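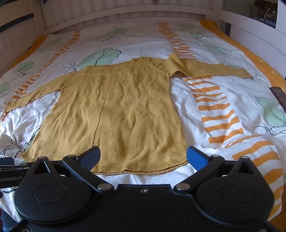

Page last changed: 12 October 2021

3.2 The hand-held kit on soft items

Figure 7. The hand-held gripper over a mustard-yellow knitted sweater spread on a bed, neckline at the far end.

We bought the Vokia kit in September and used it for all the clothing work in this paper. I'll say up front that I like it a lot, with a couple of grumbles. We recorded 640 demonstrations with it and kept 534 (the rest mostly had tracking dropouts, and a few were just me being clumsy). Knitwear was the hardest group by far. In Figure 7 the knit bunches up into a small peak near one shoulder, and the sleeves point in quite different directions, so there's no single obvious place to grab first. The duvet cover is busy too — leaves, scribbles, orange bars — and I wanted that kind of background in the set.

The blue textured finger pads are my favorite part of the kit. They pinched a ribbed hem much better than the smooth pads on the Rondlow we tested in Section 3.1. My main complaint is the weight, which I felt in my wrist after almost 7 sessions. The setup guide could also use another pass, and the calibration steps took me two tries.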